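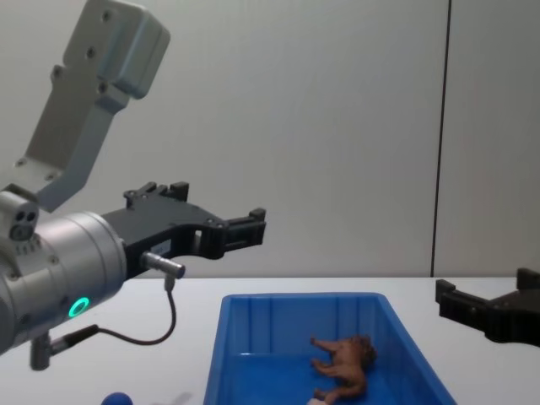

Abrir con el paquete, sin historia de la empresa. Jasidora vende el kit Gunora: dos brazos, dos pinzas, software y un curso de puesta en marcha. 15 minutos en total, no alargarse. Decir ya que lo que ofrecemos es picking de piezas sueltas en cubeta, formas irregulares, nada de palés. Ejemplo rápido: el animalito marrón dentro de la cubeta azul, tumbado de lado. Preguntar a la sala por dónde lo cogerían. Esperar respuestas, 10 segundos máximo. Luego señalar el anillo verde de la muñeca, que en la demo lo van a preguntar seguro.

Cable. Siempre sale. El del brazo izquierdo hace un bucle bajo la pinza, por fuera. Admitirlo: en la próxima versión (abril) va con guía. No prometer mas.

Precio: 3000 euros al mes, alquiler, mantenimiento incluido. Compra aparte, que hablen con Kaja Lūse. Ojo, NO dar descuentos desde el escenario.

Comparación con Urkala. Breve y con respeto. Ellos un brazo, nosotros dos. Su interfaz es mejor, decirlo si preguntan.

Caso Muriithi: almacén pequeño, 10 referencias para empezar, luego fueron añadiendo. Lo que les costó fue la formacion del turno de noche. Contar lo del manual que faltaba.

Cierre: prueba en planta, hoja de inscripción en la mesa de la entrada. Agua. Preguntas.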